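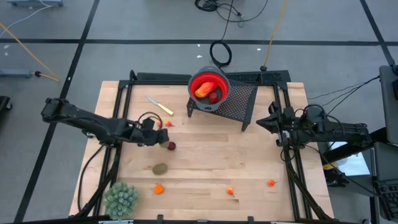

Home Archive Links

Column widths in the Totthorpe paper

The paper went from 6 columns to 5 in January, and the crossword has moved to page 32. Body text is the same size, so the longer line needs more space between rows. It hasn't been given any. Short notices read well enough – court reports do not.

The Lunadside edition still uses the old grid. Shared pages are reset for it, and 4 hyphens in a row is now common there. A looser word space would fix most of that.

Comments

inkpot: The tide tables have lost their rules as well. Hard to read across.

Fondness: I prefer the wider column. Fewer split words in ours.

Recent posts
Tamiru as a text face
Where the letters page went
Late editions and early vans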